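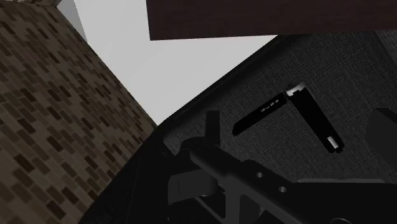 Mottled brown wall with a plain gray background

Section 4: Hanging the shelf rails on a brick or tiled wall

If you're fixing the Lultham rails to ordinary drywall, skip ahead to Section 5, because almost none of this applies to you. Brick and tile people, stay with me. I put up my first set on a brick chimney wall in December and made most of the mistakes below, so you get to learn from my filler.

You'll need: the two long rails, the bag of 16 masonry screws, the plastic plugs, a hammer drill, a level, painter's tape and a vacuum. The bits in the Lultham box are for wood. Please don't use them here (I did, and it smelled awful).

1. Find out what's behind the wall before you do anything else. Run a pipe and cable detector up and down the whole area, then side to side. If it beeps anywhere near your line, move the line.

2. Hold the first rail up and mark the top hole with a pencil. On a patterned wall a pencil mark vanishes the second you look away, so stick a piece of tape down first and mark on that.

3. Hang the level against the rail and mark the other holes. Don't line things up with the brick courses or the grout! Mine drifted by a good finger's width from one end to the other and I only noticed once the shelf was up.

4. Measure across 812 mm from the center of the first rail to the center of the second. That's center to center, and it has to be right or the shelf brackets won't click in. Measure at the top and again at the bottom.

Note: On real brick I like to drill into the brick itself if it's sound. Old mortar can be crumbly, and a plug will just spin in it. If your brick is the soft, flaky kind, try one test hole somewhere the rail will cover.

5. Drill each hole 80 mm deep. Wrap a bit of tape round the drill bit at 80 so you know when to stop. Start slow with the hammer setting off, especially on tile, and only switch it on once you're through the glaze.

CAUTION: Wear eye protection and a dust mask. Brick dust gets everywhere, and it's bad stuff to breathe.

6. Vacuum out every hole. Push the plugs in until they're flush - a few light taps are fine, but if one won't go, clean the hole again.

7. Put all the screws in loosely, check the level one more time, then tighten from the top down. Stop when the rail is snug. On tile, one extra turn can crack it.

8. Give each rail a firm tug. If anything moves, take it down and redo that plug before you hang a shelf on it.

The Flonamstead corner shelf uses the same rails, but its spacing is different, so check the card in that box.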